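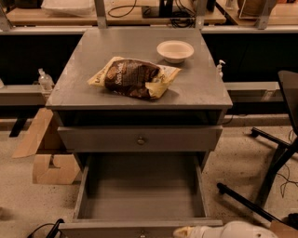 Rawiri Whitelaw

I should be grateful for advice on a grey painted wooden nightstand. The lower drawer has been emptied and pulled out. May an open bag of crisps be kept in it, or is the top preferable?

Theda Kettler
The drawer is suitable, provided that the bag is folded over and secured with a clip. Residents at Clodolham are asked to use a lidded tub for anything kept longer than 2 days. The small white bowl may remain on top for serving. Please wipe out the drawer before use.

Jonell
Kitchen cupboard. Crumbs get into the runners.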